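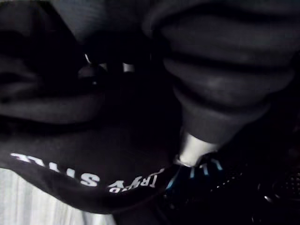

Mon 31 December

Fourth day with the Holport gripper kit. Trial unit goes back in February whether we order or not, so I want the soft goods work finished while the building is quiet.

Spent the morning on dark items only. Black on black is where the old Curport fingers gave us trouble, and Vega Benítez asked for it specifically. The wrist camera loses most of the fold detail at the default exposure. Raised folds come through as gray, the creases between them read as nothing. White printing on a black band is picked up well, even upside down, and the planner tends to favor it as a grasp target for no better reason than contrast. I moved the contrast weight down to 3 and it behaved more sensibly. Need to repeat this with the lights at the Mekcombe setting before I put it in the report.

Finger notes. The ribbed skin grips fabric without much closing force, better than the smooth pads. The ridges hold lint. Brushed them out at lunch and again at the end. The manual gives no cleaning interval and I have written to Carmela Vidal at Holport to ask for one. Also asked for the price of a replacement pair, which is missing from the quote Trinidad forwarded.

Layered items are still the weak point. With fabric lying over something rigid, contact is detected on the first layer and the controller starts to close before it has anything worth holding. Raising the contact threshold by two steps helps with thick cloth and is too much for thin cloth. The kit stores one threshold per program. Gallardo's controller lets you set it per pick, and I would pay extra for that here. Maximiliano thinks we could switch programs between picks from our side. Possible, but it adds a delay each time and I don't want to maintain it.

Shiny metal in a dark gap gives false edges in the depth data. Masked them by hand for the last 10 picks. Would not want to do that in production.

Software side: calibration took 4 minutes by the clock, as quoted. Log export works. The time stamps are in the controller's zone and can't be changed from the menu, so today's files need shifting before Visitación Toledo can line them up with hers.

Position so far: the fingers are worth having, the controller is ordinary, the documentation is thin. If Holport will sell the fingers and wrist mount separately I would recommend that and keep our own controller. Put the question to Carmela in the same message.

Left to do: light fabrics, mixed bin, the long unattended run. Check the mount screws first, I didn't get to them today.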